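Grendmont > Visits > Shuttle Open Day > FAQ

Open Day questions, answered by me

What's happening?
We're running our driverless shuttle, Stikanine, up and down the Clenell road on 19 November 2022 and you're welcome to hop on! I'm Agustina Bustos, I look after the driving software, and I'll be the one talking too fast at the front.

Do I need to book?
For a ride, yes. There are 4 seats per run and they go quickly. If you just want to stand by the shed with a coffee and ask curly questions, turn up whenever you like.

Will it run if it's raining?
Yep. Rain is half the fun for us, because water on the lens is one of the things we're working on. The forward camera has to find the road edges through the droplets, and grass verges are harder for it than a nice painted kerb. 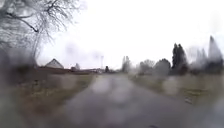
Is there a person on board?
Always. Lill sits in the safety seat with a hand near the stop button (ask to see it, it's enormous). She can take over whenever she wants and she's not shy about it.

How fast does it go?
Slower than you'd hope, sorry. My nephew reckons he could beat it on his bike and I haven't let him try.

Can I bring the kids?
Please do! Under-fives can't ride, but they can sit in the parked shuttle and press the door button as much as they like. We did this in February and it was the most popular thing all day.

How do I get there?
The 81 bus stops at the gate. Parking's on the grass, so maybe bring gumboots.

Can I take photos?
Go for it, just not of the laptop screens please.

Contact: Grendmont front desk | © Grendmont 2022 | Back to top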